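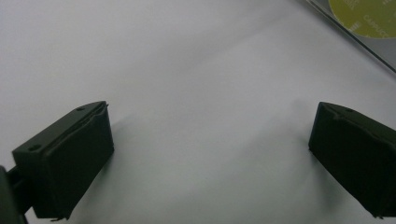 Drying citrus slices in a domestic oven

These notes cover lemons and small oranges dried for decoration or for tea. The method suits any fan oven that will hold a low setting.

What you need

3 unwaxed lemons
A sharp knife and a board
Two wire racks, each on a baking tray
Kitchen paper
An oven thermometer
A container for storage

Preparing the fruit

Wash the fruit in warm water and dry it fully. Trim both ends until the flesh shows. Cut across the fruit into slices of even thickness, 5 mm for decoration and slightly thinner for tea. Uneven slices dry at different rates and have to be taken out one by one. Remove the pips with the tip of the knife.

Press each slice between two sheets of kitchen paper. Change the paper when it is soaked through.

Drying

1. Set the oven to 90°C with the fan on. Check the figure with the thermometer. Dials on older ovens are often wrong at the bottom of the range.

2. Lay the slices on the racks without overlap. Leave a finger's width between them.

3. Put both racks in and wedge the door open slightly with a wooden spoon, if the oven maker allows it.

4. Turn the slices every 30 minutes for the first two hours, then hourly. Swap the racks over each time.

5. Start testing after three hours. A finished slice is stiff at the rim and no longer sticky in the centre. If the edges brown early, drop the setting by 10 degrees.

6. Cool on the racks for at least an hour before handling. Warm slices feel softer than they are.
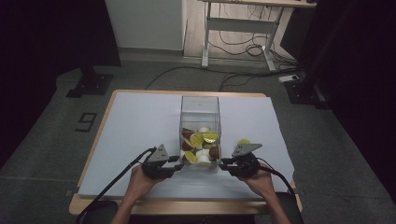 Storage

Keep slices for tea in a sealed jar, away from light. Look at the jar daily for the first week. Any mist on the inside means the batch needs another hour in the oven. Slices for decoration can stand in an open container in a dry room, but will darken over time.

Mekdes Abera tested the timings in two ovens. In July, with the kitchen at 26°C and the air damp, her batches took nearly an hour longer than in winter.

Larger batches

Above 300 g of sliced fruit per rack, drying slows sharply. Run a second batch instead.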